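Prolska 卓上双腕セル用 運用ルールキット「Weldu」

双腕セルを買うとアームは2本ついてきますが、約束事は1つもついてきません。Welduは、その約束事のほうを売っている製品です。中身は紙と札とシールで、モーターは入っていません。電源も不要です。初回のお問い合わせで必ず「本体はどこですか」と聞かれますが、紙が本体です。

対象は、卓上で工具や小物を扱う小型の双腕セルです。安全柵で囲うほどの大きさではなく、かといって隣で弁当を広げてよいわけでもない、という中途半端な設備を想定しています。現場でいちばん揉めるのもこの大きさです。
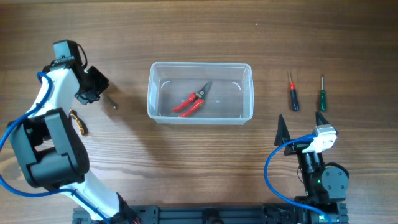 刃物の扱いは、キットの中でも一番ページを割いた章です。規則を書いた Bontu Bogale は園芸用品の検品ラインの出身で、刃のあるものは必ず容器に入れて机に出す、という一文を最後まで譲りませんでした。剪定ばさみなら、浅い透明の容器に寝かせ、刃先の向きが外から見えるようにします。ドライバーは容器の外でも構いませんが、向きをそろえて並べてください。悩ましいのがカッターナイフです。机の上に直接置かれ、しかもアームのすぐ脇、という配置は本当によくあります。Welduでは黄札の対象で、作業に使うなら容器へ、使わないなら引き出しへ移します。「あとで使うかもしれない」は置き場所として認めていません。

ケーブルについては、輪になって垂れた部分を作業前に目で追い、可動範囲で工具の柄に引っかからないことを確かめます。結束バンドで締め上げればよいというものでもなく、締めすぎたケーブルは手首を回したときに文句を言います。余長の決め方は規則書の9ページをご覧ください。

セット内容
規則書(日本語・英語) 1冊
始業点検カード 19枚
黄札 7枚
机上区画シール 2シート
掲示用ポスター 1枚(標語なし)

よくいただくご相談
札の追加は単品でご注文いただけます。7枚で足りないという職場には、札より先に机の片付けをお勧めしています。
卓上ランプの色の意味は機種ごとに違うため、規則書では定めていません。緑だから手を入れてよい、という読み方だけは禁止しています。手を入れるのは、停止操作をした本人が停止を確認してからです。
本キットは法令や規格への適合を証明するものではありません。リスクアセスメントの代わりにもなりません。表紙にも大きく書きましたが、表紙は意外と読まれないのでもう一度書いておきます。

改訂版の出荷は5月20日からです。旧版をお持ちの方には、差し替えページのみをお送りします。お申し込みは Prolska 運用資料係、Mahlet Tamiru まで。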